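Arnenville toy library gets its blocks back

September 16, 2024

Good news for anyone who's been asking me at the counter since May: the wooden blocks are back on the shelf at the Arnenville toy library, and you can borrow them again from this morning!

If you missed the whole saga, we pulled every block set in autumn when the old tubs started cracking at the corners. Bits of plastic in with the blocks, blocks in with the train tracks, a few in the dress-up bin (I still find the odd one in a pirate boot). It got to the point where a family would take home a bag marked "castle set" and get mostly farm animals. So we took the lot off loan, tipped it all out in the back room and started again.

That was a bigger job than I'd pictured. The final tally was 2218 pieces, counted twice, and they've now been made up into 62 sets. The big Texier sets have been kept together as they were, with all their arches and ramps, and they're still our most requested item by a mile. The Koken ones are the chunky pieces for toddlers, and those have been washed, dried and sanded where the corners had gone rough. Everything else, meaning all the odds and ends that people have given us over the years, has gone into a new line of mixed sets that we're calling Florkon sets, after the street the toy library used to be on. I love these ones the most, I'll admit it.

Mixed sets are sorted by size and feel and not by colour, so you never quite know what you'll get. My niece turned one into a bakery last weekend and charged me a fortune for a bun.

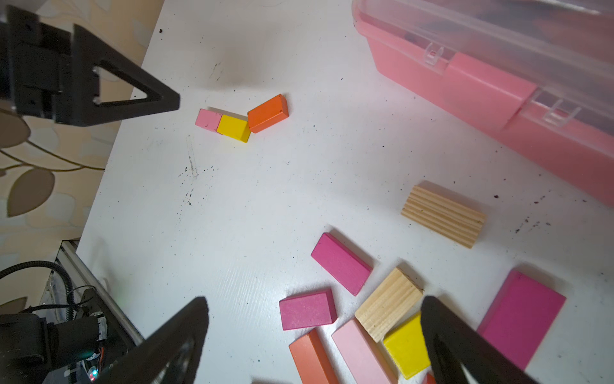

Colour was the thing we argued over longest, and in the end we left it to chance. I like the pinks and magentas next to the yellow and orange ones, and then you get the plain pine with its stripy grain, which calms the whole lot down a bit. The pink storage box with the clear lid is much easier to live with than an old tub, too, and I'd happily have a stack of them at home.

Loans are for 4 weeks, same as the puzzles, and members can have one block set out at a time for now. If there are still plenty on the shelf after the school holidays we'll look at making it two. It's $8 for a replacement if a whole box goes missing, but please don't fret over a single lost block, just let us know when you bring the set back so we can top it up from the spares drawer.

We're open our usual hours. Bring a sturdy bag, the Texier sets weigh a tonne.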